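Prustormont Table Linens: a small dataset of cloth patterns and how people describe them

Hello, and thank you for stopping by! Prustormont is a collection of written notes on tablecloths, oilcloths and table covers, put together by people who simply like setting a table. It holds 1,772 entries in one CSV file, and each entry is a short note in someone's own words on the pattern, the colors, the folds and what the cloth gets used for.

Maintainer: Zainab Bassey
Last updated: Tuesday, January 17, 2023

What is in the file

Every row has an entry number, a pattern family (check, grid, stripe, floral, plain or other), a free-text note and a care note if the writer left one. The free-text notes are the heart of the thing, and they do wander (one of them is mostly a recipe for plum cake, and I couldn't bring myself to trim it).

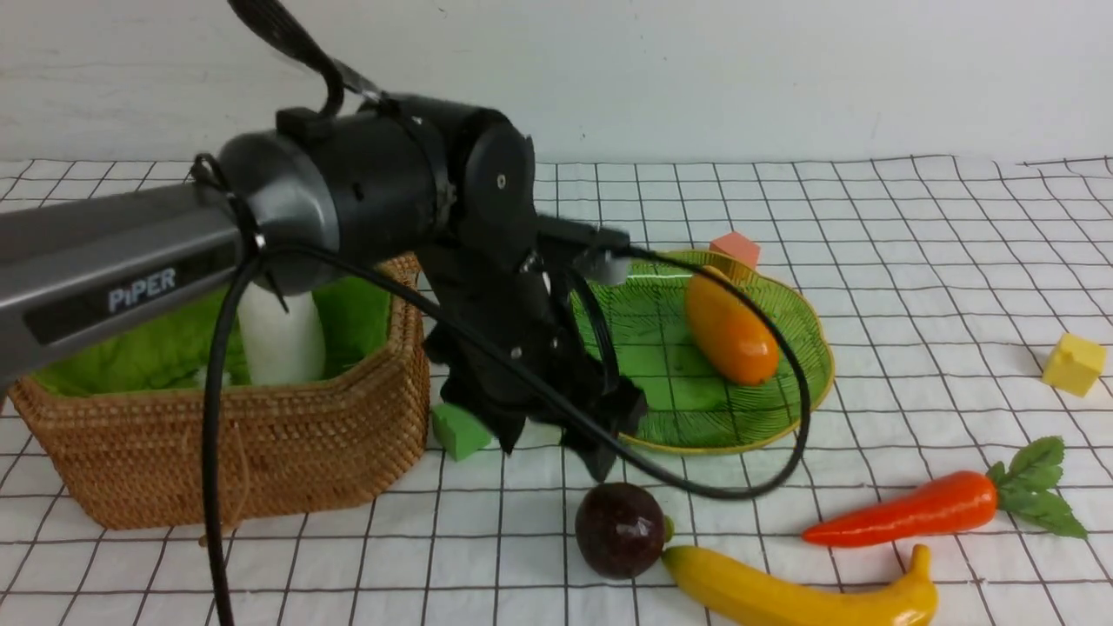 Grid family: thin black lines on white, with a green plate.

We keep "grid" and "check" apart. A grid is made of lines only, while a check has filled squares. Writers mix the two up all the time, so I went through 900 of the rows by hand and fixed the family column wherever the note made it plain. The writer's own words were left alone, spelling and all.

Where the notes came from

Most came in through the Omari reading circle and the Uzor mailing list, and the rest arrived on paper in September and were typed up over a good many evenings. We started with 3,000 notes, but plenty were repeats or too short to be of use. Everyone agreed to share their words, and last names and street addresses have been taken out. 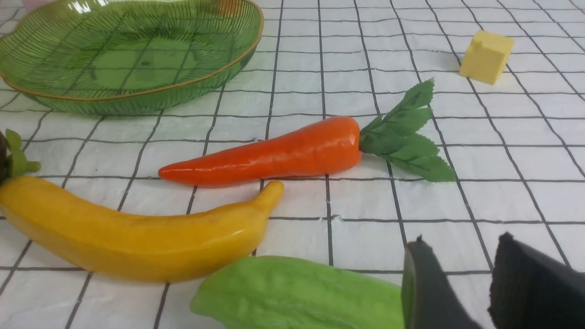 Green leaf-shaped dish with a gold-colored rim. The grid shows through the plastic.

Known gaps

Florals are thin on the ground, I'm sorry to say. There are also 61 rows with no pattern family at all, marked "unsure", and I would love help with those if you have the patience. Colors are whatever the writer called them, so "cream", "off-white" and "sort of eggshell" all live side by side. 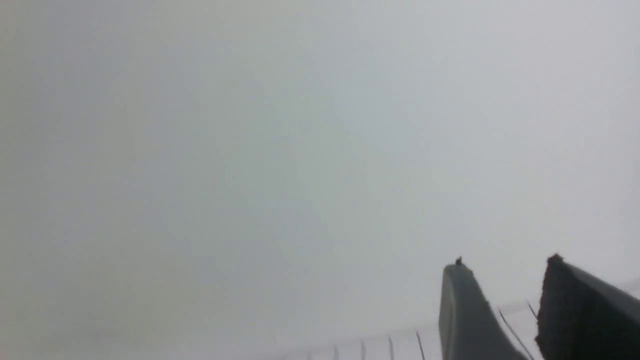 If you need tidy color names, the Gradalmont word list is in the extras folder and will get you most of the way. Please join it on the entry number, as the row order changes between versions.

Use it for anything you like, with credit to Prustormont. Corrections are welcome by email, one entry per message please.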